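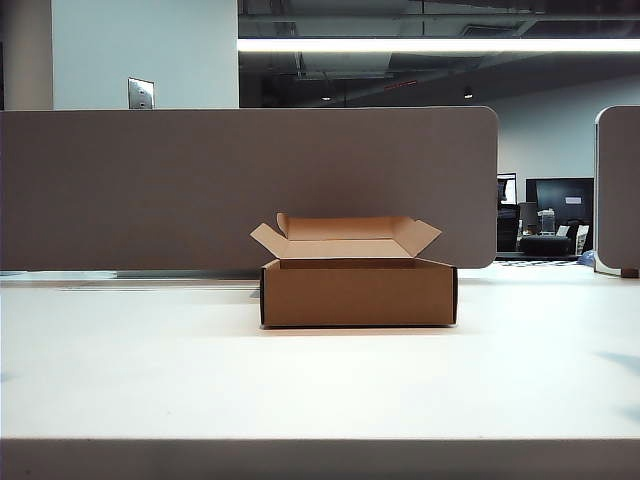
4. Setting up table limits and the drop count

This section applies to Clullerska floor controllers running with the Hornen cage server. It assumes that the network steps in Section 3 are finished and that every table terminal shows a green link light. You need a supervisor card and the site code for your property.

4.1 Before you start

Table limits can be changed only when the gaming day is closed. If a gaming day is open, the Limits menu can be viewed but the fields are gray and do not accept input.

CAUTION: Do not close the gaming day from the server console in order to reach the Limits menu. The console command skips the fill and credit check, and any slips still in transit are written to the next day.

Check that the following match on the server and on the controller:

- Property code
- Currency and smallest chip value
- Gaming day rollover time

If the rollover times differ, the controller uses its own clock and the server rejects the count file with code 736. See 4.6.

4.2 Entering minimum and maximum bets

1. Insert the supervisor card and select Floor > Limits.
2. Select the pit, then the table. Tables that have not been assigned to a pit are listed under Unassigned at the bottom.
3. Enter the minimum bet. The value must be a multiple of the smallest chip value.
4. Enter the maximum bet. On baccarat tables, the Tie and Pair limits are on a second page and must be entered separately.
5. Press Hold. The table name changes to yellow.
6. Repeat for the other tables in the pit.
7. Press Commit. The controller sends all held changes together and the names return to white.

NOTE: Held changes are lost if the supervisor card is removed before Commit. No warning is shown.

A pit can hold up to 28 tables. If your floor plan calls for more, create a second pit and give both the same shift group, so that the pit reports print together.

4.3 Limit signs

If the property uses Geagea electronic limit signs, the sign updates when the change is committed. Allow the sign one full refresh before opening the table. Signs that show dashes have lost contact with the table terminal; reseat the sign cable at the terminal end and commit again.

Printed signs must be changed by hand. The controller prints a sign change list from Floor > Reports > Signs. The dealer and the floor supervisor both sign the list, and it goes into the drop box for that table.

4.4 Assigning drop boxes

Each table needs one active box and one standby box. The controller does not allow a table to open with only one.

1. Select Floor > Boxes > Assign.
2. Scan the label on the active box. The table field fills in if the box has been used at that table before.
3. Confirm or change the table.
4. Scan the label on the standby box.
5. Press Save and check that both box numbers appear on the table terminal.

Box labels hold the property code, the game type and a serial number. Labels printed on the older Dromar printer have no check digit. The scanner reads them, but the Verify column stays blank. This is normal and does not stop the count. Replace these labels when the box is next out of service.

CAUTION: Never assign the same serial number to two boxes, even at separate properties. The cage server keeps one box list for the whole group.

4.5 Running a test count

Run a test count once after setup and again after any change to the box list.

1. Place the controller in Training mode. A border appears around the screen.
2. Scan a box that is assigned to a table but has not been on the floor.
3. Enter a test drop of 800 in the Cash field and leave Chips and Slips at zero.
4. Close the box and press Send.
5. On the cage server, open Training > Received. The entry must show the same box number, table and amount.
6. Clear the entry on the server first, then on the controller.

If the entry is cleared on the controller first, it stays on the server until the next rollover and appears on the variance report as a missing box.

NOTE: Sites that count by pit, not by table, must send one test entry per pit. The totals line on the server remains at zero in Training mode.

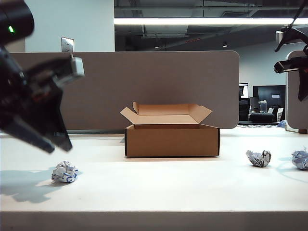
Lawal Wike writes that on his floor the test entry reached the server with the right box number but the wrong table, and that step 5 passed anyway, because the count team was comparing amounts only. He asks that the table be checked first. The standby box had been scanned before the active one, and the controller had swapped the two without a message. Scanning them again in the order given in 4.4 cleared the fault.

The swap occurs on controllers that have not had the November update. On those units, check the box order at the table terminal after every Save — the assignment screen itself does not show it.

4.6 Fault codes

The codes below can appear during setup. Other codes are listed in the service guide.

4 — Supervisor card not read. Wipe the contacts and insert the card again. If the code returns, have the card issued again at the cage.

28 — Pit is full. Remove an unused table or create a second pit.

736 — Count file rejected. Compare the rollover time on the controller and the server, correct the controller, and send the file again. Do not edit the file.

Record each code in the shift log with the table number and the time shown on the controller. After three rejected files in one gaming day the controller locks the Send key, and a cage manager must release it from the server.

Clullerska Floor Controller Setup Guide | Rev. 12/12/2019 | Contact Support | Copyright Clullerska. All rights reserved. | Back to top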